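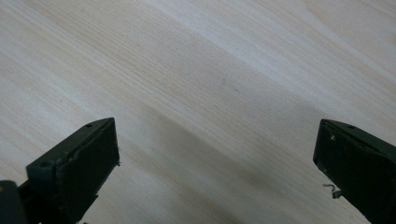
Der Greifer, dritte Runde (oder: wie ich einen ganzen Feierabend mit einem Stück Draht verbracht habe)

31. Dezember

Eigentlich wollte ich heute nur kurz in die Werkstatt, den Drucker ausmachen und die Heizung runterdrehen. Daraus sind dann vier Stunden geworden, und meine Hände riechen immer noch nach Maschinenöl. Raclette gibt's bei uns eben später.

Für alle, die neu hier mitlesen: Ich baue seit Juli an einem Handgreifer. Also so ein Ding, das man selbst in der Hand hält, Hebel ziehen, Finger gehen zu, mit Kamera obendrauf. Die Aufnahmen sollen später meinem kleinen Arm daheim beibringen, wie man Kleinkram vom Tisch sammelt und sortiert. Das Projekt heißt bei mir Saltutham, fragt nicht, der Name stand als Platzhalter im ersten Ordner und ist einfach geblieben.

Der Stand bis gestern: Die Finger gingen auf, die Finger gingen zu, aber nicht gleich weit. Der linke kam immer einen Tick früher an. Beim Schrauben sortieren merkt man das sofort, weil das Teil dann nicht gegriffen, sondern zur Seite geschubst wird. Ich hatte wochenlang die Zahnräder im Verdacht, hab die sogar zweimal neu konstruiert, und am Ende war es der Träger, den ich beim allerersten Entwurf um einen halben Millimeter versetzt gezeichnet hatte. Ein halber Millimeter! Und dann schön bei jeder Version mitkopiert.

Die Finger

Das sind jetzt die dunkelgrünen. Auf Fotos sehen sie fast schwarz aus, ich schwöre, im Regal war das mal ein sattes Tannengrün. Das Filament ist von Plevow, die Rolle hatte ich noch vom Gewächshausprojekt übrig, und es ist angenehm matt. Die erste Version war glänzend weiß und hat mir in der Kamera ständig die Belichtung versaut, das wollte ich nicht nochmal.

Die Form ist klobiger geworden. Vorne eckig statt spitz, dazu am linken Finger eine flache rechteckige Einlage mit einem kleinen Rand drumherum. Die hat schon ein paar Schrammen abbekommen, und an der Spitze steht seitlich noch ein winziger Grat. Müsste ich wegschleifen. Mach ich auch. Irgendwann. Am rechten Finger ist innen oben auch so eine helle Macke, die stört aber beim Greifen überhaupt nicht.

Die Löcher oben in den Fingern habe ich in den Druckdaten gleich mit drin gehabt. Bei der zweiten Version wollte ich schlau sein und nachträglich bohren, davon zeige ich euch lieber nichts.

Der Draht

So, und jetzt zu meinem Lieblingsthema. Unten am rechten Finger schaut ein gebogenes Stück Draht raus, so ein kleiner Haken mit Kringel. Der gehört zur Rückstellung. Ich hatte fertige Federn bestellt, aber die waren alle entweder so stramm, dass man nach zehn Minuten Krämpfe im Daumen hat, oder so lasch, dass die Finger auf halbem Weg stehen bleiben. Also Draht genommen, Rundzange, und los. Der erste Versuch ist mir quer durch den Raum geflogen, den zweiten habe ich zu kurz abgezwickt, und danach habe ich aufgehört mitzuschreiben.

Was am besten funktioniert hat: den Kringel zuerst biegen und das gerade Ende richtig lang stehen lassen, dann einhängen, Hebel ein paarmal durchziehen und erst ganz zum Schluss kürzen. Klingt banal, aber ich habe es dreimal andersrum gemacht. Und Schutzbrille auf, bitte, auch wenn es nur ein dünnes Drähtchen ist.

Ob der so weit rausstehen bleibt, weiß ich noch nicht. Wenn man flach über den Tisch fährt, könnte er irgendwann hängen bleiben. Vielleicht kommt noch ein Stück Schrumpfschlauch drüber, vielleicht zeichne ich auch eine kleine Tasche in den Finger. Hat jemand von euch sowas schon mal gemacht? Schreibt's gern in die Kommentare, ich nehme jeden Tipp!

Was noch an der Tischplatte hängt

Ein Punkt, mit dem ich überhaupt nicht gerechnet hatte, ist das Licht. Die Platte in der Werkstatt in Dutimden ist helles Holz, fein gemasert, sehr hübsch eigentlich. Oben rechts knallt aber die Spiegelung rein, da ist die Maserung fast weg, und zwischen den Fingern liegt gleichzeitig ein weicher grauer Schatten. Für mich kein Problem, für eine Auswertung, die später eine M3-Mutter von einem Krümel unterscheiden soll, schon eher. Selbst die beiden Pünktchen mitten auf der Platte würde mir die Erkennung vermutlich als Beute melden.

Ich probiere als Nächstes zwei Sachen: die Lampe weiter weg und ein Stück Backpapier als Diffusor davor. Falls das nichts bringt, kommt eine mattgraue Unterlage drauf. Die wäre mir optisch weniger recht, aber gut, der Arm hat da keine Meinung.

Zahlen, weil immer jemand fragt

Der Greifer wiegt so, wie er jetzt ist, 308 Gramm. Die zweite Version war deutlich schwerer und nach einer halben Stunde hatte ich einen Arm wie nach dem Umzug. Für das Material habe ich bisher 155 Euro ausgegeben, das meiste davon für Lager und die blöden Federn, die jetzt in der Schublade liegen. Ein Satz Finger braucht 15 Stunden im Drucker, wenn ich die feine Schicht nehme, und ja, ich nehme die feine Schicht, bei der groben haken die Führungen.

Mein Ziel sind 2.000 Griffe auf Aufnahme, bevor der Arm zum ersten Mal selbst ran darf. Der Arm heißt übrigens Leclerc und steht zu Hause unter einem Geschirrtuch, damit er nicht einstaubt. Beleidigt ist er trotzdem, glaube ich.

Wie es weitergeht

Erst mal den Grat abschleifen (siehe oben, irgendwann). Dann den Hebel neu, der drückt am Zeigefinger. Die STL-Dateien lade ich hoch, sobald der versetzte Träger in der Datei auch wirklich korrigiert ist, im Moment habe ich ihn nämlich nur am echten Teil mit der Feile passend gemacht, und das möchte ich euch nicht antun.

So, jetzt aber heim, das Pfännchen wartet. Rutscht gut rein und lasst die Finger dran!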